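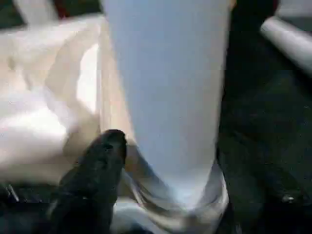

A gripper finger next to the base of a pale, tapered part during the open day at Tiveck.

PROTITCOMBE, March 16, 2020 - Tiveck opened its Vumgate workshop to the public for one day this month and showed visitors how two robot arms work together on a light frame made of plastic pipes and fabric. The company counted 135 visitors, among them local business owners, teachers, students and families from the neighborhood.

The frame is a household item of the kind that is sold flat and put together at home. Tiveck uses it as a test piece in its assembly work. The pipes have to line up with the joints, and the fabric has to stay out of the way while that happens. The fabric is the harder part of the job. It moves when it is touched, and it seldom lies the same way twice.

"Rigid parts are easy to plan for," said Hermine Gasser, head of the workshop. "You know where a pipe is going to be. Cloth folds and slides, and it can cover the joint you are trying to reach. We wanted people to see us deal with that on an ordinary product."

The demonstration ran in five sessions. Before each one, engineer Valentyna Dmytriv explained the task and answered questions from the floor. Visitors stood behind a barrier during the sessions and could come up to the work area once the arms were switched off. Each arm also carries a small camera near its gripper, and the view from these cameras was shown on a screen next to the barrier.
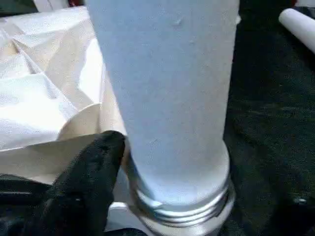
Many of the questions were about speed. Dmytriv told visitors that a person with some practice is still faster at this task, and that the team is working on reliability first. Other visitors asked what the arms do when a part slips. In that case the arm backs off, takes another look and tries again. If it fails three times, it stops and waits for an operator.

Nuria Derese teaches technical drawing in Protitcombe and came with a group of students. "They have seen robots in car factory videos," she said. "Here they could watch one work slowly on something they might have in their own bedroom. They asked more questions than I expected, and they got straight answers." 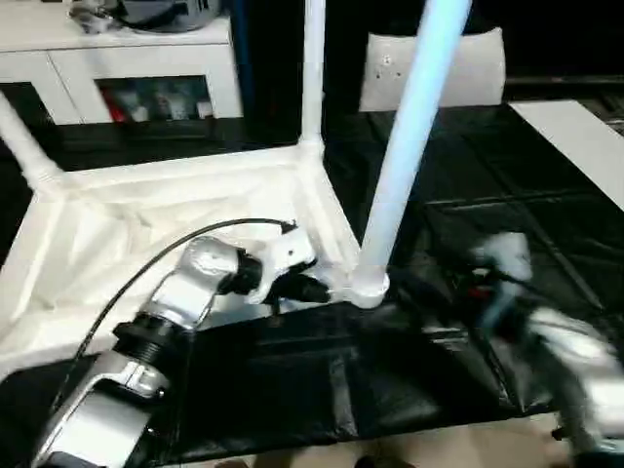
Two robot arms work around the white pipe frame at the Vumgate workshop.

The work area is one part of the 745-square-foot Vumgate workshop. Visitors could also look at worn gripper parts and talk with staff about jobs and training. Birgit Steinbach, who handles training at Tiveck, took down the names of students interested in a short work placement.

Tiveck plans to hold a second open day in November. The company expects to show the same frame again, along with a larger one. Schools and groups that would like to attend can ask for a place through the Tiveck front office.

Press contact: Mark Anthony Baluyot, Tiveck, Vumgate workshop, Protitcombe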